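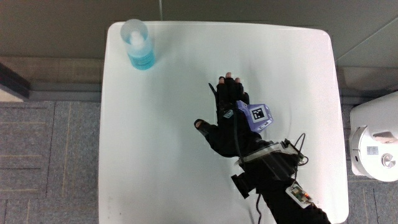 Glove on, cube on, white cloth down. Overhead view, a bottle left standing in the corner.

Subject: Re: [handtrack] glove control vs. joystick for the Nyitrai gripper

Hi all,

Quoting the bit I'm answering, the rest is in the archive:

> Has anyone on the list tried driving the Nyitrai from a glove
> instead of the Cideck joystick box? I can get the joystick to
> open and close fine but anything with a wrist turn in it takes
> me forever. Also wondering if the marker cube holds up or if
> you lose it every time you roll your hand over.

Yes! I've been at it on and off since June and I'm not going back to the joystick for anything with a twist in it. The Cideck box is still nicer for slow straight moves, and I keep it plugged in for parking the arm, but picking up a cup by the rim with it was making me grumpy.

My setup is the black fingerless glove with the purple cube on the back of the hand and the electronics strapped to my forearm on a clear acrylic plate. I like having my fingertips free, mostly so I can still type and turn screws between runs without peeling the whole thing off. Cables are the annoying part. Mine loop out to the side, and I've snagged them on my chair more than once – leave yourself slack, but less than you think.

On the marker question: palm down it's rock solid for me. Roll your hand over and of course the overhead camera loses the top face, and then the Benska controller either freezes or guesses, depending on the firmware. I set mine to freeze after 300 ms. It felt jumpy when I let it guess, and I knocked over a lot of cups.

The cloth helped more than any setting I changed. My bare tabletop threw glare straight into the camera and tracking would drop for no reason I could see. I haven't bothered ironing it and the wrinkles don't seem to matter.

I ran the same 16 pick-and-place moves with both controllers, 5 times each. The glove was quicker on everything with a turn in it, the joystick won on the plain lifts (not by much). I'm happy to send the logs if you want them, it's one text file with 2,000 lines and no headers, sorry.

Has anybody got the Prudach fingers to fit on the Nyitrai? The holes line up on mine but the screws bottom out before they get tight.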